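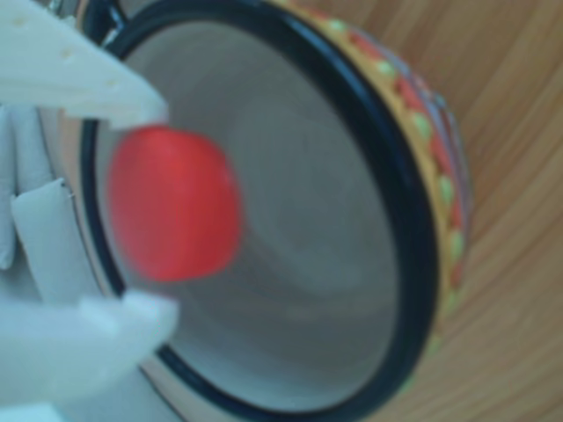

Informe de avance, segundo tramo. Proyecto Mugo, taller y tienda de cerámica de Sistuswood. Resumen rápido antes de entrar en detalle: el horno nuevo funciona, la formación va al día, las ventas van por debajo de lo previsto y el esmalte nos ha dado más guerra de la que esperábamos. Cerramos el periodo con una sola línea de producto estable, la taza de boca redonda, y casi todo lo que sigue gira en torno a ella. El plato y el cuenco quedan para el tercer tramo, ya lo hablamos por teléfono con Charmaine Naidoo en octubre y lo dejo por escrito aquí.

Horno

Instalado y en marcha desde septiembre. La acometida eléctrica se retrasó tres semanas por un tema de permisos (el plano que entregamos no coincidía con el del edificio, culpa nuestra). Mientras tanto seguimos cociendo en el horno pequeño, de noche, con turnos de Trygve Åberg y míos. Desde la puesta en marcha: 12 hornadas completas. Dos malas. La primera por subir demasiado rápido entre el bizcocho y la segunda rampa, la otra por un termopar mal colocado que marcaba de menos. Termopar cambiado, el repuesto salió de la partida de mantenimiento, factura en el anexo B.

Pendiente: la campana de extracción. Hay una provisional. Cumple, pero hace un ruido tremendo y los vecinos del piso de arriba ya han subido - bajado, mejor dicho - a quejarse dos veces. Presupuesto pedido a Undau, sin respuesta todavía. Si en diciembre no contestan pedimos otro.

Esmalte

El punto más flojo. El blanco base da buen resultado en pared vertical y se acumula en el fondo. Piezas con charco, alguna pegada a la placa. Siham Tawfik ha probado cuatro recetas con menos fundente; la tercera es la que usamos ahora. No es perfecta, deja una piel algo seca cerca del asa, pero no se escurre. Las muestras están numeradas y guardadas, si quereis verlas en la próxima visita.

El proveedor cambió la granulometría del feldespato sin avisar. Nos enteramos por una hornada. Desde entonces tamizamos todo antes de mezclar, lo que añade media jornada por lote y no estaba en el plan de horas. Lo hemos absorbido quitando tiempo al torno, con lo que la producción de noviembre baja un poco. Lo veréis en la tabla.

Análisis de aptitud alimentaria: enviado. Resultado esperado antes del cierre del trimestre. Hasta que no llegue no vendemos nada con el esmalte nuevo, solo con el antiguo. Esto frena las ventas, lo sé, pero no hay otra.

Producción y venta

Objetivo del periodo: 3.000 piezas bizcochadas. Llegamos, con margen corto. Terminadas y aptas para la venta, más de 1.000, muy por debajo de lo que pusimos en la solicitud. La diferencia es casi toda stock bizcochado esperando el análisis del esmalte, está en estanterías, no perdido. Las mermas por rotura y defecto van en la tabla 2, separadas por causa.

Venta directa en tienda: floja en septiembre, mejor en octubre, buena en noviembre. Las cafeterías compran más de lo que pensábamos y los particulares menos. Nekavance, la distribuidora, ha hecho un primer pedido pequeño y pide precio para uno mayor, con plazos que ahora mismo no podemos cumplir. Mwende Ogola lleva esa conversación. Mi opinión: no comprometernos hasta febrero. La suya es algo más optimista, conviene que la oigáis directamente.

Precio unitario sin cambios. El coste real por pieza ha subido por la luz y por las horas de tamizado. Cálculo nuevo en el anexo C, con dos escenarios. Si la tarifa nocturna se mantiene, salimos. Si no, habrá que revisar el precio en primavera.

Formación

9 alumnos en el primer grupo, todos siguen. Esto es lo que mejor ha ido del proyecto y lo digo sin adornos. Módulo de amasado y torno terminado, módulo de esmaltado a medias (ver arriba, esperábamos la receta estable). Eun-ji Yeon ha llevado las clases de torno y ha reescrito entero el cuaderno del alumno, que venía del curso anterior y tenía errores en las temperaturas. Adjunto la versión nueva.

Tres alumnos ya hacen turnos pagados en el taller, media jornada, contrato firmado. Dos más empiezan en enero si el presupuesto lo aguanta. El indicador de inserción pedía cuatro al final del proyecto, así que en principio vamos bien.

Problemas: el horario de tarde choca con la salida del colegio y dos personas llegan tarde casi siempre. Hemos movido el inicio a las 17:30. Parece que mejora, pero llevamos poco tiempo.

Gasto

Ejecutado conforme a lo previsto en personal y equipamiento. Desviación en materiales (feldespato, placas de horno, dos cubos con tapa que no estaban presupuestados) y en suministros. Desviación a la baja en difusión, no hemos impreso el catálogo porque solo tendría una pieza. Pedimos autorización para pasar ese importe a materiales. Es un traspaso entre partidas, no cambia el total. Necesitamos respuesta antes de la segunda quincena de diciembre para poder hacer el pedido de pasta, el proveedor cierra por fiestas.

Falta el justificante del transporte del horno. La empresa lo mandó con el CIF equivocado y estamos esperando la factura rectificada. Reclamada tres veces. En cuanto llege la subo a la plataforma.

Próximo tramo

- Resultado del análisis y esmaltado del stock pendiente.
- Campana definitiva.
- Prototipo del cuenco. Hay dos formas torneadas, falta decidir el pie. Trygve prefiere pie alto, en la placa ocupa lo mismo y se esmalta mejor.
- Segundo grupo de formación, inscripción en enero.
- Respuesta a Nekavance.
- Catálogo, versión corta, cuando haya al menos dos piezas que enseñar.

Sobre la visita de seguimiento: cualquier mañana nos va bien menos las de descarga de horno, que no se puede hablar con nadie. Avisad con unos días y lo cuadramos. La llave de la puerta lateral la tiene Siham, por delante no se puede entrar hasta que arreglen la persiana.

Anexos A a D en la carpeta compartida. El A es la tabla de hornadas, le faltan las dos últimas, las paso esta semana.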